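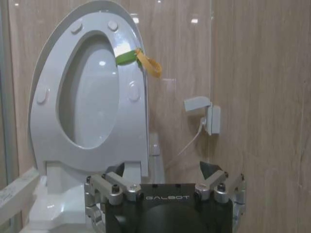

Keeping the Gripper Happy: a Bathroom Bench Diary
Posted 2018-04-23 by Roel Groen, Trumcombe workshop

Welcome, and thank you for stopping by! A good many of you wrote after the February page to ask how we look after the gripper once it goes into the bathroom mockup, so I have put together a longer entry than usual (my apologies to anybody reading on a phone). The picture at the top is the view from the wrist, which is the one I spend most of my day looking at, and the notes that go with it are gathered underneath.

The fingers
You are looking past the two dark fingers, spread well apart, with the raised toilet seat beyond them. I like to start with them open like this, as it gives me a clear look at both tips and at whatever is behind. Zeyu Yu wipes the tips down before each session with a barely damp cloth and then a dry one, and she is much more patient about it than I am.

The linkages
Silver arms on either side, with hex-socket bolts at the pivots. Those bolts are my first stop every morning. I put the key in each one and feel for movement, and if one has crept I back it out, clean the thread, and put it back with a small drop of thread locker. We had 3 loosen on us in February and I spent a whole afternoon blaming the software for a wobble, so now the key lives in my shirt pocket.

The housing
The black part in the middle, with GALBOT lettered across the front plate. It gets a soft brush around the edges and no spray of any kind, please! Cleaner goes on the cloth, and the cloth stays well away from the pivots.

The seat and its pull
Bright green strip near the upper right of the seat ring, tan loop hanging off it. The loop is the thing to check on the seat side: give it a gentle tug by hand, look for wear where it meets the strip, and swap it if you have any doubt. Stevens keeps a bag of spares in the second drawer down, under the Jumero manuals.

The wall behind
Wood-grain panels, and quite shiny, with little bright reflections toward the top. If the wrist view looks washed out over there, try dimming the lights before touching the exposure settings. There is a thin white cable hanging down from the small gray device on the wall, too, and I trace it with my eyes before I let the arm go anywhere near it.

Next up is the trip to Nukemton, where the arm gets its new wrist bearing and I get 5 hours in the van with Zeyu's music. More pages when we are back.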